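Section 6: Folding and Sorting Clothes on Your Sleeping Mat

Applies to all Hakus summer mats, single and double

By now your mat is unrolled, aired and lying flat, so on to one of the best things about it. A slatted mat makes a terrific folding table! It's firmer than a bare quilt, it's wide enough for a long-sleeved shirt with both arms out, and it's already at the foot of your day, right where the clothes end up anyway. Plenty of Hakus owners do their whole week's folding on it, and once you've tried it you may never go back to the kitchen table.

What you need
- Your mat, laid on the bed as described in Section 2
- Clean clothes, completely dry
- A soft dry cloth
- The Birico folding card (optional, packed in the lid of the box)

6.1 Getting the bed ready

1. Leave the quilt on the bed. A patchwork quilt under the mat gives a little cushioning and does no harm to the slats. If it hangs over the side, let it hang.

2. Smooth the quilt first with the flat of your hand, then lay the mat over it. Any big lump in the quilt will show up as a ridge in the mat.

3. Wipe the mat along the slats with the dry cloth. Going across them catches lint from the cloth in the gaps.

4. Empty all pockets before you fold anything. Coins and keys can go beside you on the mat while you work, but pick them up before you lie down!

CAUTION: Do not drag keys, belt buckles or zippers across the mat. Lift them. Scratches on the slats cannot be polished out.

5. If you have a wall fan, turn it off or point it away from the bed. Light shirts shift in a breeze, and you will be smoothing the same sleeve over and over.
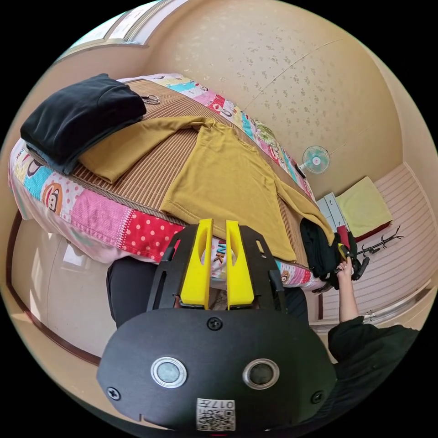
6. Start with the biggest piece. Long-sleeved shirts want the most room, and the middle of the mat is where you have it. Once those are out of the way you can work through the small stuff as fast as you like.

7. Put finished pieces at the far side of the mat, away from where you're standing. Unfolded things can wait in a heap on the near edge.

6.2 Folding a long-sleeved shirt

We love this fold. It gives a tidy, flat rectangle that sits well in a drawer or on a shelf, and it takes hardly any practice.

1. Lay the shirt front side down and spread both sleeves straight out. On a single mat one sleeve may hang past the edge, and that's fine.

2. Run your hands from the collar to the hem. The slats are a real help with this step - you can use the lines between them as a guide to get the sides of the shirt straight.

3. Bring one side in to the middle, then lay its sleeve down along the body. Repeat with the other side.

4. Fold the hem up to the middle, then fold again toward the collar. For thick knits, stop after the first fold.

5. Press lightly with both palms and count to two. Pressing harder won't make it flatter.

6. Turn the shirt over and move it to its pile.

NOTE: On mats with a woven center band, try lining up the middle of the shirt with the band before step 3. Both halves come out the same width, which looks great in a stack.

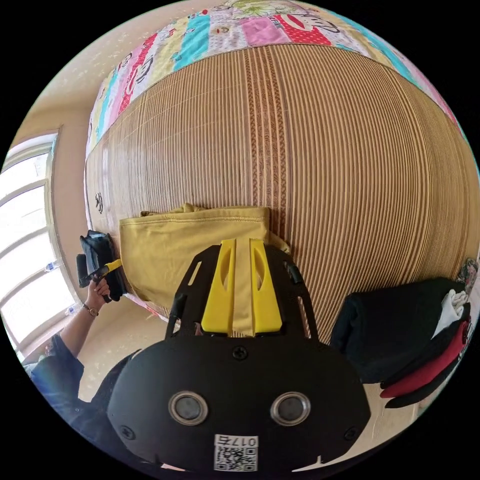 Figure 6-2. Mustard-yellow piece folded to a rectangle, with other clothing piled beside it on the mat.

6.3 Sorting as you go

You can pile things any way you please, but the layout below suits most beds and most families.

Dark clothes: one stack, heaviest piece at the bottom.
Light and white clothes: a second stack. Keep new dark or red items out of it until they have been washed a few times.
Prints and thin fabrics: last, on top of whichever stack has room.

If a stack starts to lean, split it. The mat has a smooth surface and a tall pile can slide all at once, usually toward the floor.

CAUTION: Never put damp clothing on the mat, even for a minute. Moisture sits between the slats and can leave dark marks. If it happens, stand the mat on its edge in a shady, airy spot until it is fully dry (see Section 7).

6.4 When you're done

1. Carry the stacks away one at a time.
2. Check the mat for pins, buttons and loose threads.
3. Wipe along the slats once more.
4. If the mat has crept toward one side, lift it and set it back. Pulling it by one corner strains the edge binding.

For replacement edge binding, ask your Scanlon dealer for part 117 or write to the Cloratport service desk. Orders placed in June can take longer to ship, as that's when everyone gets their mats out!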